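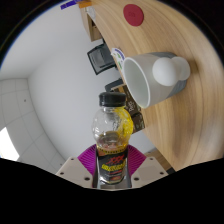
Quick guide to recording bottle demos with the hand-held gripper, for anybody joining the Dasadeck desk set. Written fast, between sessions. If something here disagrees with the sheet in the shared folder, go with the sheet.

The task: pick up the bottle, carry it over the desk, set it down on the red coaster, let go, back off. One pick and one place per episode. We had 2890 episodes at the end of March and a good chunk of the ones that got thrown out failed for boring reasons. Hence this page.

Before you start

- Charge. Check the card has room. Both, every time.
- Wipe the lens. Dry cloth only.
- Ceiling lights on and leave them on. Don't switch halfway through a batch.
- Open and close the fingers 5 times and look at the preview. They should meet in the middle. If one side lags, check the screws on the mounting plates before you touch anything in software.
- Cap on the bottle, screwed tight. It's a real drink and it goes everywhere.

Then do the mapping pass. Slow sweep of the desk and the room behind it, start low, go up, come back down. Get the cabinet and the corner where the walls meet, the plain wall alone gives tracking nothing to hold on to. If tracking won't start, do the sweep again. Don't just record and hope.

Setting up the desk

Leave the clutter. Boxes, mug, the printed card, the small packages, all of it stays. We want the model to see a desk that somebody uses. What we don't want is the same desk every time, so between episodes move two or three things. Not everything! Moving everything takes forever and you will start getting lazy by the tenth one.

Things to vary:
bottle start spot (left, right, near edge, far edge)
which way the label faces
mug close to the coaster or well clear of it
how far back the boxes sit

The red coaster is the target. There is a gray one too and it is a distractor, leave it somewhere in view. Never set the bottle on the gray one, not even for a joke take, those get into the set and are a pain to find.

Recording an episode

1. Stand where you can reach the whole desk without taking a step. Gripper open, held off to the side.

2. Press record. Hold still for a slow breath. The trimmer needs a still bit at the front.

3. Go in level. Fingers either side of the label, not up on the rounded part, it slips there. Close in one motion. No double squeeze. If you missed, stop and mark it bad.

4. Lift straight up until you clear the mug, then carry. Keep the bottle upright and keep your wrist quiet. People swing the gripper to look at where they're going and the whole room smears past. Turn your body instead.

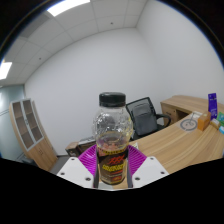
5. Lower it over the coaster. Last bit slow. Let the base touch before you open, no dropping.

6. Open all the way, back out the way you came in, hold still again, stop. Episode done.

A clean one takes less time then reading this list.

Free carries

Besides the pick and place we want some clips of just carrying. Bottle already in hand, walk back from the desk, come in again, different heights, different angles. These help tracking more than they help the policy but they're cheap so do a few at the end of every batch.
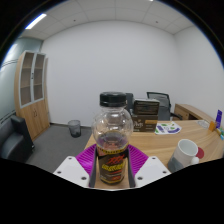 Keep your other hand out of it. Same with sleeves, badge cords, phone cables. And don't back into the chairs, a bump in the middle of a clip means the clip is gone.

Checking your batch

Do this at the desk, not later. Later you've moved everything and can't redo it.

Open the batch in the Lindqvist viewer and scrub through 5 episodes picked at random. Look for:
- fingers visible the whole way
- coaster visible before the release
- no jump in the path. A jump shows as a kink in the green line, you'll know it
- gripper width goes open, closed, open. Anything else is a bad episode

If 3 or more of those are bad, redo the batch. Annoying, I know. 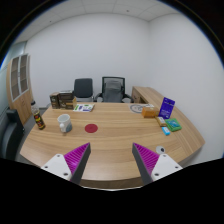
Most of the time it's the start pose. People begin with the gripper already half closed, or so near the desk that the first frames are all wood grain and no room. Open wide and back up a bit. The target should be in view from the first second if you can manage it, and the bottle too.

Upload

Name the folder with the desk code, your initials and the batch letter. No spaces. Push to the Dekia drive and tick the row in the sheet. Bad episodes go up as well, in their own subfolder, dont delete them.

Still to write: what to do when the map drifts halfway through a batch. For now, redo the sweep and start a new folder.

Filed under: Data collection > Hand-held > Desk tasks

Related
Mug by the handle: demo notes
Mapping pass, long version
Finger pads, when to swap them
Reading the width plot in the Lindqvist viewer

Mulovham Robotics Notes | Contact | Back to top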